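**Plimitov chore set, README**
Last edit: 07/11/2018

This folder holds recordings from the Plimitov project. We wanted to know which chores a two-finger gripper can do today, in a home or on a shop floor, with the tools people can already buy.

## Contents

- `home/`: folding, wiping, loading a dish rack, picking up socks
- `shop/`: sorting screws, bagging small parts, closing boxes
- `notes/`: one text file per session, written by the operator

Each chore was tried 40 times. A try counts as done if the operator had to step in no more than 3 times. Hanyu Luo set that limit in December and we have kept it, so older and newer sessions can be compared.

## Wear

Finger pads are parts that wear, and a score from a fresh pair doesn't say much about a long shift. Log the state of the pads at the start of each session. Look at the seam along the top of the pad for rough or lifted material, and look under the finger for crumbs.

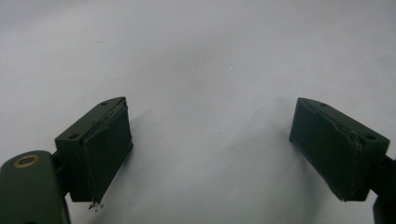 Volkan Coşkun replied that the pads matter less to him than the hours: if a person has to stand by all day, the machine hasn't taken over the chore, whatever the score says. He would like operator time listed next to every result. Jiahui Han is adding that column to the shop files first.

## What we found so far

Sorting and bagging go well when the parts arrive one at a time. Folding is slow, and shirts are worse than towels. Socks under furniture are still a job for a person. We would not call any home chore solved.

## Known gaps

- No wet work except wiping
- No night sessions
- The Rovonton bench files use the old naming and need to be renamed before loading

Questions about the files go to Châu Phan.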